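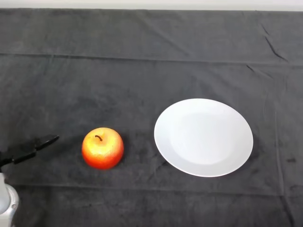
Fruit and Snack Table Checklist
Onness Community Rooms — for anyone setting up at morning tea

Please work through the list before the doors open at 11, and leave your comments underneath each item so the next person has the benefit of them. Old comments stay on the sheet until the item changes. It doesn't have to be neat, and if you only have time to write "fine", then fine is lovely to hear.

The cloth

1. Cloth lies over the whole top, with nothing hanging low enough to catch a knee or a walking frame.
OK. I do like the dark grey, it makes everything on it so easy to see, and our members with poorer eyesight have told me the same.

2. No ridges or bunching where a plate or a cup will stand.
Needs watching. The fold lines from the cupboard are still in it, one right across the far part of the table and some wrinkling up towards the right-hand corner. A plate sits well enough if you keep it clear of those, but I wouldn't put a full cup anywhere near them. Could we try rolling the cloth on the long cardboard tube from the Camargo delivery? It has been standing behind the door for ages and would be just the thing.

3. Cloth shaken outside and checked for crumbs, pins and lint.
OK. It's a soft fabric and it does hang on to fluff, so please run the lint roller over it (second drawer, beside the tea towels) and give yourself a few extra minutes.

4. Cords and cables kept away from where people walk and from the table edge.
Look on the floor as well as the tabletop. The urn cord is 2 metres long and should go along the wall side, please, never across the front. 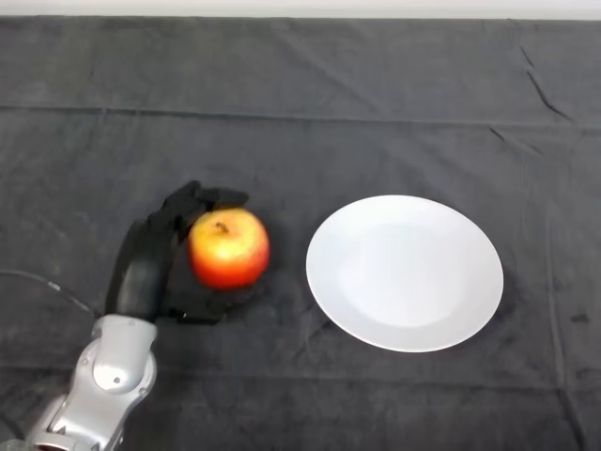

The plate

5. White plates only for fruit, washed and dried, no chips around the rim.
Run a fingertip gently around the edge, as a small chip is easy to miss on white. We bought the Destar plates as a lot of 100 and there are plenty of spares, so there's no need to be sentimental about a damaged one. Wrap it in newspaper before it goes in the bin.

6. Plate lies flat and doesn't rock when pressed on either side.
If it rocks, shift it along a little before you swap it. Nine times out of ten the trouble is a fold underneath.

7. Plate set well in from the edge of the table.
OK. A hand's width is the rule, and two is kinder when the little ones are visiting.

The fruit

8. Whole fruit rinsed, dried and looked over for soft spots, splits or loose labels.
Turn each piece right over, the underneath is where the bruises hide. Display fruit from the Nerus craft box goes back in the box before food comes out, and please do check, some of it is very convincing!

9. Fruit goes on a plate, never straight on the cloth.
One apple to a plate is how we like it for the tasting table, a red and yellow one if you can get it — they look so cheerful against the white.
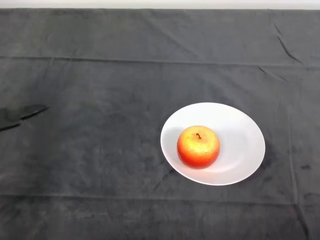

I'd add that it needn't be dead centre, a bit to one side leaves room for a paring knife when the slicing starts, with the blade turned in. Knives are counted out and counted back, and the tally goes on the inside of the cupboard door.

10. Hand gel bottle out and more than half full.
The big 600 mL bottle is under the sink. Top up the small one and wipe the pump, it does get sticky.

Follow-up: cloth to be rolled, lint roller refill to be bought, item 2 to be looked at again in March.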